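Home Syllabus Notes Parts Bench Hours Contact

Briltow Shared Workshop
Building the Senent hand-held gripper, Session 4: Linkages, pads, and your first folding practice
Notes by Sheena Dunbar

Welcome back, and well done to everybody who got the trigger side together last time. I know the springs were a trial. We'll spend the first part of this session on the fingers, and then I want you to take your grippers home and use them on cloth, which is where all the little faults you've been politely ignoring at the bench are going to introduce themselves.

Let's start with the linkage. Each finger is a pair of bars, an outer and an inner, and the two of them together keep the pad at the same angle as the finger opens and closes. If you fit only one bar the pad will swing as it travels, and you'll be picking things up with its bottom edge at one end of the stroke and its top edge at the other (do try it once, it's a very quick way to see what the second bar is for). The pins should push in with your thumb. If you find yourself reaching for a hammer, stop and run the drill through the hole again by hand, slowly, and blow out the dust before you try the pin a second time. A stiff joint on one side is the commonest trouble we see, and it makes the fingers close off center.

Set the full opening to 49 mm, measured pad to pad at the middle of the pads. Mine was wider for a long while and I was very fond of it that way, but the extra travel made my hand ache and I never once needed it for a T-shirt.

Now the pads. We use a soft printed pad with a texture on the face, and the texture matters a good deal more for cloth than for solid things. A smooth pad will hold a mug quite happily and then slide straight off a hem. Glue the pads on last, and let them sit overnight with the fingers held lightly together so that the faces meet flat. Please don't squeeze them hard, or they'll set with a dent in them.

For the practice itself you want a surface with some give and a cloth that stands out from it. A made bed is lovely for this. Use something plain and dark over a lighter sheet, so you can see where its edges are, and put a gripper in each hand. Work on one edge at a time: pinch, lift a little, carry it over, set it down, open, and only then move away. Nearly all of us pull back before the fingers have opened, and the corner comes along for the ride.

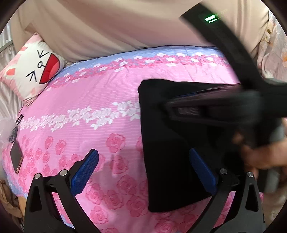
Black cloth on a pink flowered sheet, with the blue pads fitted to the fingers.
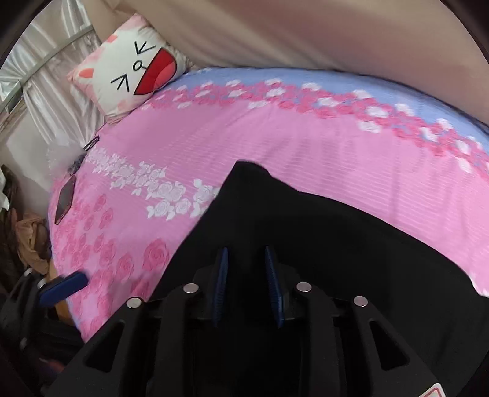 Keir Aitken wrote to say that he would do the pads before the linkage if he were starting over, as he had tuned his joints beautifully with bare fingers and then had to do the whole job again once the pads added their thickness. He also felt that beginners should do their first few folds one-handed, with the other hand flat on the cloth to keep it still, and bring in the second gripper when the first has stopped feeling odd.

I think Keir is right on the second point, and I've come around halfway on the first. You can tape the pads on dry, set your opening, and take them off again until the joints are finished. I'll add that to the bench sheet.

A word about wear, too. I kept a tally on my own pair and got to 1,445 closes before the first pin worked loose. The sheet from Cruickshank suggests checking at 3,000, and I would check a good deal sooner than that. Wiggle each finger sideways before you begin. A tiny bit of play is fine, but if you can hear it click, change the pin.

For next time:

Finish both grippers, left and right, and mark them on the inside of the handle.
Do 11 folds with a hand towel, then the same again with something thin.
Write down every drop and which edge you were holding.
Read the Prodberg handout on trigger feel, pages two to five. The section on motors can wait.

Bench hours are the usual ones, and the small drill press has its guard back on. Bring your spare pins.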